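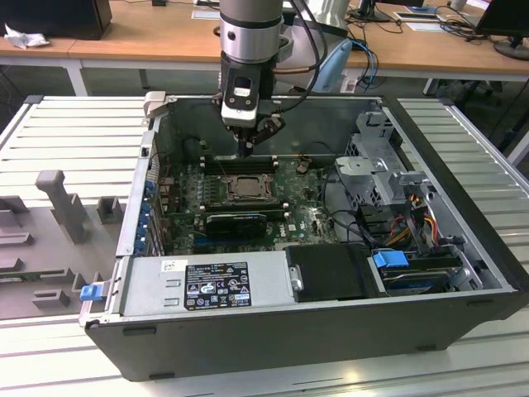

The arm over an open Dell tower, with the plastic fixture to the left.

Teaching the arm: questions from new operators

How do I get started?
Ask Colin Rudd for a login and a slot on the Rutherford bench. Your first session is two hours, and you spend most of it moving the arm with nothing in the gripper. After that you work on memory modules, then processors.

Do I guide the arm by hand or by remote?
Both are possible. Hand guiding means you put the arm in free mode and push it through the motion. We use it for rough approach paths over the case. For anything that touches the socket we use the remote handles, so your hands stay out of the wrist camera view.

How many demonstrations does a task need?
We ask for 20 good ones per operator before anyone trains on them. A good one starts from the marked home pose and ends there too.

What should I watch while I'm driving?
The wrist view for the last inch, the bench view for everything else. Keep the chip level with the socket before you come down. If you can't tell whether it is level, back off and come in again.
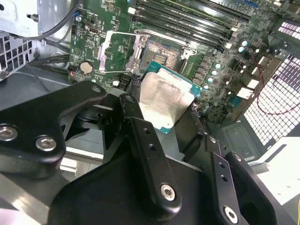
Terence Holroyd disagrees in part. He wrote to us in April that backing off every time teaches the arm to hesitate, and that he would sooner see a slow, single descent, even if it lands slightly off and the run gets thrown out. Try it both ways in practice, but for recorded runs please follow the rule as written.

Should I delete a run if I make a mistake?
No. Mark it as failed in Vomus and add a short note. If you dropped the part or touched the pins, stop recording and tell the person on shift before you do anything else.

Can I correct a small error partway through?
Yes. A fix in the middle of a run is useful, as long as you make it smoothly and don't let go of the handles. 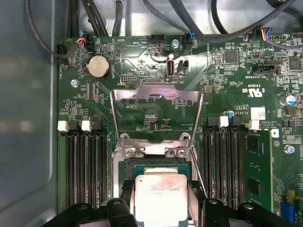 Grip force is set before you start, and you can't change it from the handles. The processor preset is 4 and the memory preset is 5. If a part slips at the right preset, check the finger pads for grease.

Why does the arm lag behind my hands?
There is a speed limit inside the case. Move more slowly and the lag mostly goes away. If it doesn't, restart the Lovau client.

Can two people share a session?
Yes, but each person needs to log in separately so the runs are saved under the right name.

Who do I contact about a booking?
Clive Tunstall handles the calendar.

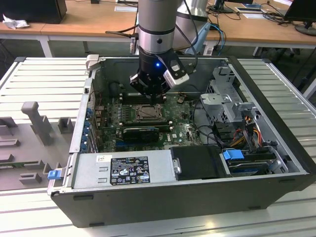
Bench view, gripper pointed down at the board.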